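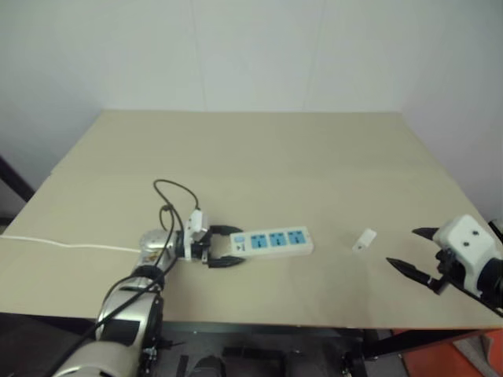 By Fiorella Monti | Ternlow Robotics Club, student project reports | 17 Aug 2023

Print this page | E-mail this to a friend
9 comments | 188 shares

So, our group got the power strip task! There were several on the list and I'd been hoping for the one with the cups (everybody wants the cups), but Parveen Butt put our name down for plugging things in before the rest of us had finished reading. I sulked for a bit and then got completely hooked on it.

The job sounds like something you'd do half asleep. One arm holds the power strip still, the other picks up a small white plug piece from the table and puts it in a socket. You'd never think about it at home. With two arms and a pair of two-fingered grippers you think about it all day long.

We split the work early on. Parveen and Laine Vasiliauskas did the driving, Harvey Turcotte kept the log, and I wrote the scripts that sort the recordings into keep and bin. Our supervisor, Charalambos Koutsoukos, mostly let us get on with it, apart from the week in January when we tried to do the whole thing with one arm and he asked us very kindly to read our own proposal again. Fair enough. The strip is light and if you push at a socket without holding it, off it goes across the table.

So the left arm became the holder. We argued for ages about where it should grab. Laine wanted the middle, which is the steadiest place by a long way, but then the fingers are sitting right where the other arm needs to go. We ended up taking hold of the left end, which leaves all three sockets free. The right end does want to lift a little when you press on the far socket, and I still don't have a good answer to that. 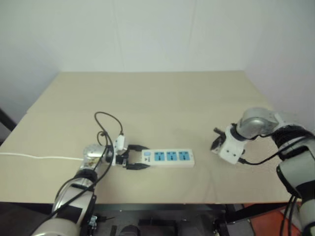

The cord was another thing. It goes off to the left, the same side as the holding arm, and in our first batch we let it lie wherever it liked. Laine then spent a whole afternoon finding out that the arm behaved differently depending on the cord! After that we put it back in more or less the same place before each go, and wrote that down in the log as a rule.

By the end we had 384 recordings, and my script kept more than 188 of them. I know that looks bad. A lot of the binned ones were early, when the right gripper came down too steeply and nudged the plug piece away instead of picking it up. Harvey worked out that opening the fingers wide and coming in low from the side was much easier, and the log gets a lot more cheerful from that page on (he started drawing little stars).

What I'd do differently: start with a single socket and get that solid before touching the other two. We mixed all three from day one because it felt more impressive, and then we couldn't tell which one was causing the trouble. I'd also agree on file names first. We had three systems going, and one of them was Parveen's initials and a mood.

Next term the Jodport group is taking over our recordings and wants to try strips of other shapes. Harvey's log goes with them, stars and all, and I've promised to tidy up the sorting script before they get it.

Last updated: start of term
787 views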